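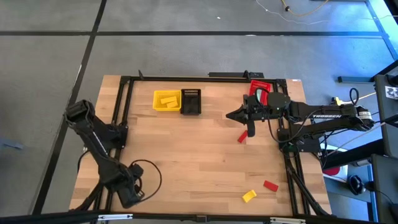 June, 4:40 pm. Planner swap, sorting bench

Home Notebook Runs Hardware People

Filed under: Manipulation software / Bench notes

Swapped the old joint-space planner for the Vokari one on the two-arm table. Task is the usual color sort, yellow blocks to the yellow bin, red to the red basket in the far corner. The black basket is in the collision model but nothing gets assigned to it today.

Leif's claim is that Vokari handles both arms as one problem and we can throw out the hand-written zone lock. I'd like to believe that. The zone lock is ugly, but it has an obvious failure mode: one arm waits. I don't yet know what the new planner does when it is wrong.

Config: Perron for detection, unchanged. Trajectory server on Raltden. Controller rate left at 320 Hz so that we change one thing at a time.

Run 1227. Stopped it myself. Right arm over the wood with the gripper close to a red block, left arm folded back on its side. The planner reported a valid plan for both arms, and for the left one the valid plan was to stay put. Technically a solution. If the joint solver gets out of conflicts by parking an arm, we've reinvented the zone lock with more CPU.

Things I don't trust yet:

- The cables. Neither arm model includes them. The loop off the left wrist hangs well out over the table and the planner treats that space as free. Padding the wrist link would cover some of it, but then the bins get hard to reach. Evie wants a swept capsule. Fine, but who tunes it?

- Block pose near the gripper. One red block sits right beside the part hanging under the right wrist, and from a side view I'd expect Perron to lose an edge of it. Confidence came back high anyway. High confidence on a block that close to the gripper makes me more suspicious.

- The red basket. The right wrist covers part of it at this pose. If Perron re-estimates the basket mid-motion it will shift. Freeze container poses at the start of each cycle. I thought we did this already. We don't.

- Planning times. The Vokari log starts its clock after the scene is loaded, so the nice numbers Leif posted leave out the slow part. Need wall time from request to first setpoint.

Also found the Lunuseck bridge dropping the planner's warning messages. Only errors get through. So "no warnings" in the last report means nothing, and I've struck it out.

To do:
1. Rerun with the zone lock on and Vokari underneath, same block layout.
2. Log idle time per arm.
3. Forward warnings through the bridge (Evie).
4. Ask Leif for the 2 configs he compared, the actual files.

Not merging until 1 and 2 are in.

Search entries... Go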